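홈 | 제품 안내 | 사용 설명서 | 자주 묻는 질문 | 고객 지원

Drokwood 가정용 요구르트 제조기 사용 설명서
4장. 발효 및 보관

4.1 준비
1. 본체를 평평하고 진동이 없는 곳에 설치하십시오.
2. 내용기와 뚜껑을 중성 세제로 세척한 후 끓인 물로 헹구고 완전히 말리십시오.
3. 우유와 종균은 사용 전 실온에 20분간 두십시오.

주의: 내용기를 직화 또는 오븐에 사용하지 마십시오. 변형의 원인이 됩니다.

4.2 발효
1. 내용기에 우유를 표시선까지 붓고 종균을 넣으십시오.
2. 소독한 숟가락으로 바닥까지 천천히 저으십시오. 거품기는 사용하지 않습니다.
3. 뚜껑을 닫고 내용기를 본체에 넣은 다음 겉뚜껑을 덮으십시오.
4. [시간] 버튼을 눌러 8시간으로 설정한 후 [시작] 버튼을 누르십시오.
5. 발효 중에는 본체를 옮기거나 뚜껑을 열지 마십시오.

참고: 실내 온도가 낮은 계절에는 발효가 늦어질 수 있습니다. 응고가 충분하지 않으면 약 2시간 연장하십시오. 저지방 우유를 사용한 경우에는 완성품이 다소 묽습니다.

4.3 냉각 및 보관
1. 종료음이 울리면 전원 플러그를 뽑고 내용기를 꺼내십시오.
2. 뚜껑을 닫은 상태로 냉장실에서 식히십시오. 냉각 전에 저으면 유청이 분리됩니다.
3. 과일, 꿀, 견과류는 드시기 직전에 넣으십시오.
4. 다음 발효에 종균으로 쓸 분량은 첨가물을 넣기 전에 별도의 밀폐 용기에 덜어 두십시오.

경고: 곰팡이가 보이거나 이취가 나는 제품은 섭취하지 말고 전량 폐기하십시오.
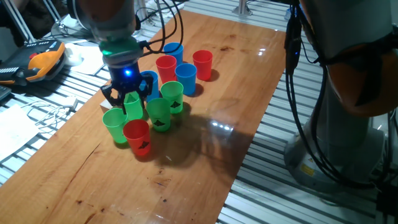 문: 표면에 고인 맑은 액체는 버려야 합니까?
답: 맑은 액체는 유청이며 드셔도 됩니다. 가볍게 저어 섞거나, 되직한 질감을 원하시면 면포에 걸러 따라 내십시오.

4.4 사용 후 손질
1. 본체가 식은 후 물기를 꼭 짠 천으로 닦으십시오. 본체를 물에 담그지 마십시오.
2. 뚜껑의 고무 패킹은 분리하여 세척하고, 말린 뒤 다시 끼우십시오.

패킹 등 소모품은 Handari 서비스 창구에서 구입하실 수 있습니다.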